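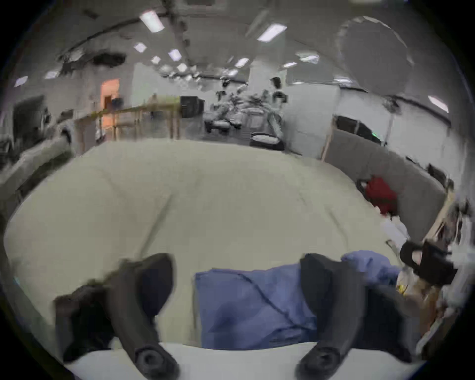
*Geddale G2 hand-held gripper, bedding work with a duvet and a folded blue cloth.*

# Geddale G2 Hand-Held Gripper: Rules for Use on Soft Goods

Document revision: August 2025. Replaces the January sheet.

The G2 is a two-finger, hand-operated gripper for recording demonstrations on cloth, bedding and other soft items. The G2 is sold singly or in pairs. This page covers the site rules that apply to every unit supplied through Dirier, including units on loan.

## Before a session

- Check that both fingers open and close fully with no load. A finger that sticks at any point is to be tagged and set aside.
- Turn each housing fastener by hand. If it moves, tighten it with the supplied key and repeat the check.
- Wipe the lens with a dry cloth. Solvent wipes cloud the coating.
- Read the cycle counter on the grip. Finger covers are changed every 200 sessions, or sooner if the surface is split.

Gloves are worn on any hand that will touch the work, including a hand that only steadies the item. Loose sleeves are taped or rolled above the wrist.

## Handling large cloth

Large items hide their own edges, and most rejected recordings come from a grasp closed on two layers when one was intended. Approach along the surface, let the fingers settle, then close. Do not push down through a fold to find the layer underneath. Where the operator can't tell one layer from two, the grasp is released and started again, and the recording is kept running.

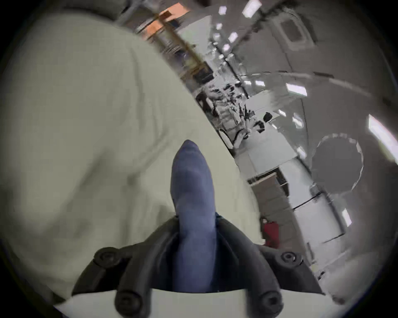
Finger pressure on filled bedding stays at setting 2 or lower. Higher settings are for woven items with a hem, and they leave marks on quilted shells. The setting is written in the session log before the first grasp and may not be changed partway through – a changed setting means a new log entry and a new recording.

## Two-operator work

Two operators may work on one item if both have completed the Ikaldale handling module. One operator is named as lead in the log. The lead calls each lift and each release aloud. Fingers of the two grippers are kept apart while closing, and neither operator reaches across the other's tool.

Powered arms in the same room stay in their parked state while hand-held work is within their reach envelope. The local risk assessment sets the boundary, and the floor marking must match it.

## Rejecting a recording

A recording is marked "reject" if:

- the lens was covered for the whole of a grasp
- a bare hand moved the item
- the counter or pressure setting was not logged

Rejected files are kept with the rest and labeled. They are not deleted by the operator.

## Parts and service

| Item | Supply |
|---|---|
| Finger covers, blue | Set of 2 |
| Housing fasteners with key | Per unit |
| Grip strap | Per unit |
| Bùi calibration card | With each order |

Housings are not to be opened on site. Return the unit in its original case with the last log page enclosed. Units returned without a log page are inspected as if the cover interval had been exceeded, and new covers are charged to the account.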